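Ticket 186 - Labels print shifted to the left after the second page (SOLVED, with the full log)

Product: Sasix label designer, desktop version
Opened by: Titilayo Okoro
Status: Closed, fixed
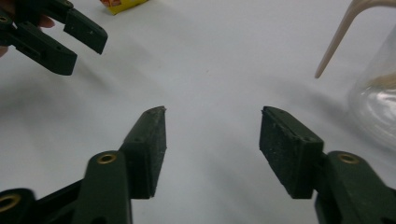
Hi everyone! I run the seed library at Ekwueme Community Garden, and every August we print labels for all the packets that go out in fall. This year it's 1000 labels. I love this job, I really do, and the new Sasix version has made the design side so much nicer than last year (the curved text! the little icons!). But I've hit a printing problem that I can't get past, so I'm opening a ticket and I'll keep it updated as I try things.

What happens: page one of a job is perfect. Page two is a hair off to the left. By page five the text is running over the edge of each label, and by page eight the first letter of every plant name is on the label next door. "Basil" becomes "asil" with a lonely B on the parsley.

Setup: Farka laser printer, letter size label sheets, 34 labels per sheet (two columns of 17, the skinny ones). The data comes from a spreadsheet with plant name, year, variety and sowing notes.

Log

Monday, 9:10 am
Printed ten pages on plain paper and held them up to the window against a blank label sheet. Same drift, so the label stock isn't to blame. Great trick by the way, saves a lot of sheets.

9:40 am
Cleaned the feed rollers with a damp lint-free cloth and let them dry. Moved the paper guides in until they just touched the stack. No change.

10:15 am
Printed ten pages from a word processor with a box drawn half an inch from each edge. Every box landed in the same spot! So the printer feeds straight and I owe it an apology. The shift is coming from the print job.

11:30 am
Reinstalled the Farka driver. Restarted everything. Same drift.

Reply from Sudheer Menon (Sasix support), 1:05 pm
Hi Titilayo, thank you for such a clear report, the window test is a lovely idea. Could you try two things for me? First, export the job to PDF and look at page eight on screen at high zoom. Second, tell me what you have in Page Setup under Scaling and under Column Gap. Please also attach the template file if you can.

Titilayo Okoro, 1:50 pm
PDF exported, and the drift is in the PDF! I was so pleased to see it there, it means I can stop using up toner. Scaling says 100%. Column Gap says Auto. Template attached.

Reply from Sudheer Menon, 3:20 pm
Perfect. I opened your template and with my own test data it comes out straight, all the way to the last page. So I think the data is playing a part. Is there anything unusual in the spreadsheet, such as very long names, merged cells or blank rows?

Titilayo Okoro, 4:00 pm
No merged cells. There are long names, yes (one of our beans has a name longer than its vine). Blank rows too - I leave one between plant families so I can read the thing. I'll try taking those out tonight.

Tuesday, 8:30 am
Took out the blank rows. The drift is still there but it starts later, on page four. Progress!

8:55 am
Split the sheet in half and exported each half on its own. First half: straight. Second half: drifts. Split the second half again, and again. This is oddly fun. I got it down to row 104.

9:20 am
Row 104 is a squash. The variety cell has a line break at the end of it, plus a long string of spaces after that. I must have pasted it from an email. Deleted the spaces and the line break, exported the lot, and the drift moved to page eleven. So there's at least one more row like it somewhere.

Comment from Hacer Polat, 10:05 am
Jumping in as another user. I had the same thing with wedding place cards! Make a new column next to the bad one and use the TRIM and CLEAN functions together, then point the template at the new column. TRIM takes off the extra spaces and CLEAN takes out the line breaks. It got all of mine in one go.

Titilayo Okoro, 10:40 am
Hacer, thank you!! Did this for all four columns. Exported the whole job, went to the very last page, zoomed right in. Straight as a ruler.

Reply from Sudheer Menon, 11:15 am
Wonderful news, and thanks to Hacer too. I can now repeat the problem here. When Shrink to Fit is on and Column Gap is set to Auto, trailing spaces are counted in the label width, and the small difference gets carried over to the next page. It should start fresh on each page. I've passed it to Ekaette Edet on our layout team. Until there's a fix, typing a number in Column Gap will also stop the drift, even with messy data.

Titilayo Okoro, 2:30 pm
Tested that as well, using the old messy spreadsheet. Set Column Gap to 0.15 in and it printed straight. So there are two ways around it:

1. Clean the data with TRIM and CLEAN in a new column.
2. Page Setup, Column Gap, change Auto to a fixed number.

I'm doing both.

Wednesday, 9:00 am
Full run done on the real label sheets. One jam, which was me loading a sheet with a corner already peeling. The tomatoes look gorgeous with the new icons.

Comment from Amarachi Odukoya, 12:45 pm
Does this affect the Drirar roll printers too? I print jam labels on one and see a small shift, but up and down.

Reply from Sudheer Menon, 1:30 pm
Hi Amarachi, roll printers don't use Column Gap, so yours is probably a different issue. Please run the gap sensor calibration from the printer menu first, and open a new ticket if the shift is still there. A PDF export would help us a lot.

Ticket closed by Sudheer Menon. Layout fix is being tracked separately by Ekaette Edet.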